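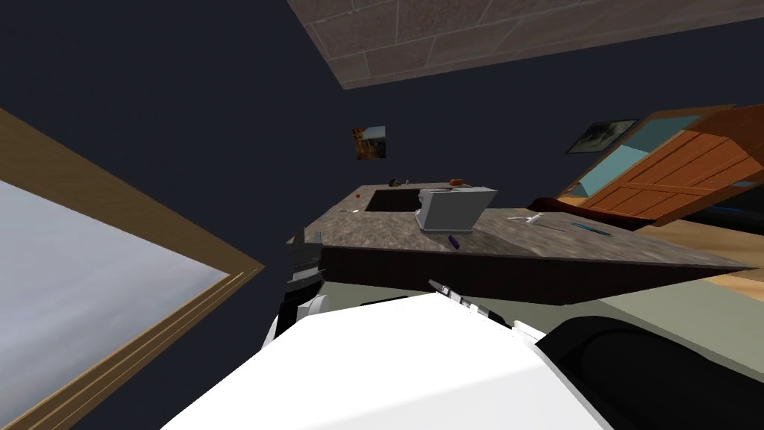

Kitchen counter task, simulated two-arm setup, Illero scene pack. Marker, pen and small clutter on the granite-look top, both grippers short of the front edge.

July 9, 2024

Second day with the Illero trial license. Tukenholm wants a yes or no on buying seats before the quote runs out, so I'm keeping this to what bears on that.

Install on the Sturonstead workstation was uneventful apart from the license server, which wanted a port we keep closed. Opened it for this machine only. Remember to close it again if we don't buy.

Loaded the kitchen counter scene with the two-arm white robot. Lots of small stuff on the counter by default: purple marker, thin blue pen, a little orange thing near the back, plus the toaster and sink. The clutter list is a text file and can be edited by hand, which I liked. Item positions are seeded. Same seed gave the same layout after a restart.

Ran the stock "clear the counter" task, 53 episodes, nothing changed from the defaults. 24 finished inside the time limit. Most of the failures were thin objects. The fingers close above the pen or push it along the counter, and the retry logic then goes for the old position. That looks like their planner and could be replaced with ours through the plug-in interface. Have not tried that yet.

Camera: the default view comes up badly rolled, so the counter runs on a diagonal and the ceiling tiles are in the top right corner. The manual says roll is randomized at load unless you set it. Found the setting under scene options, not camera options. For training data we may want some of that, but it should be off while debugging. Lost a good part of the morning to reading arm poses off a tilted picture.

Rendering is fine for our purposes. Counter texture and wood grain hold up. The walls are flat and dark, and the framed pictures are hard to make out, but none of that matters for grasping. Contact behavior matters more and I'm less sure about it. Light objects slide further than I'd expect on stone. Friction is per object, default 302 in their own units, and the manual does not say what the units are. Sent a question to support.

Compared with the Rimkutė package we tried in December: Illero loads faster and the scenes are much fuller. Rimkutė had better logs. Illero writes one large file per run and you have to split it yourself – I put a script in the shared folder.

To do:
Rerun with roll fixed at zero, same seed.
Swap in our grasp planner, thin objects only.
Ask whether the 14 seat price includes scene updates.
Check the joint limits in the arm model against our own file.

Leaning yes for the scenes alone, but not signing off until support answers on friction.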